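Friday, March 1, 2019

Back room, the long job nobody wanted. The medicine and toiletry boxes have to be sorted before Okmont send their people round in May, and since I was the one who said in the meeting that it wouldn't take an afternoon, it is my afternoon.

Rules agreed with Ngân Hà before we began. Medicine stays with medicine. Anything for teeth goes with teeth. Office bits (clips, mostly, they breed) go in the Lillano tin. Anything without words on it gets opened. Anything with words on it gets read, all of it, including the end flaps, after what happened with the Phuthong delivery, when Khang put the corn plasters in with the tea.

Started with the sheet Tài La printed out. It has 31 lines and a column headed "Other", and Other has already won. Scrapped the sheet and went by eye. Đạt says going by eye is how we got here. Noted.

On the tablecloth: it is the green one with the cartoon boys and the spotted mushrooms. I asked for something plain. A plain one was apparently ordered from Unda under job 3284 and has yet to make itself known. The mushrooms are fine, but small boxes do get lost among them when you look up and look down again, and I have now twice reached for a printed flower.

First go at the pile in the middle. The big white box with the pink markings takes up more room than it deserves, so everything else has been arranged to suit it, like guests round a difficult uncle. Small cubes went down last and will have to be first to move. I would do it the other way about next time: small things at the front edge, big ones at the back, clips off the table altogether.
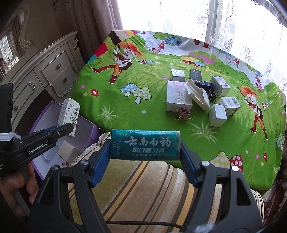
Toothpaste (云南白药, teal box) and a blue and white medicine box, mid-sort. Purple box on the left, lid open.

The toothpaste started an argument. Diệp Tăng holds that the name on it is a medicine name, so medicine. I hold that it says 牙膏 on the front and you put it on a brush. Settled in favour of teeth, with a note of dissent, which she wrote herself and underlined.

Also settled: the number by the end of that box, 20270121, gets copied down exactly as printed, in one piece. No turning it into our own way of writing dates – we did that last year and spent a week believing in a month that doesn't exist.

The purple box is a nice box and I'd like to keep it for the small cartons, one layer only. Ngân Hà would like it for her desk. Talks continue.

Binder clips: a black one and a copper-coloured one on the cloth. Neither is on the list. Both to the tin, if someone can find the tin.

The striped cushion (or chair seat) and the cloth with the lace edge are not part of the job. Khang has asked whether they need a line on the sheet. They do not.

To do:
Ask Unda again about 3284.
Proper labels for the shelf, in letters Đạt can read without his glasses.
Decide about the white scoop-shaped holder. Three opinions so far, all firm.
Read the end flaps of the small white cubes.
Tea, from the tea shelf, after checking.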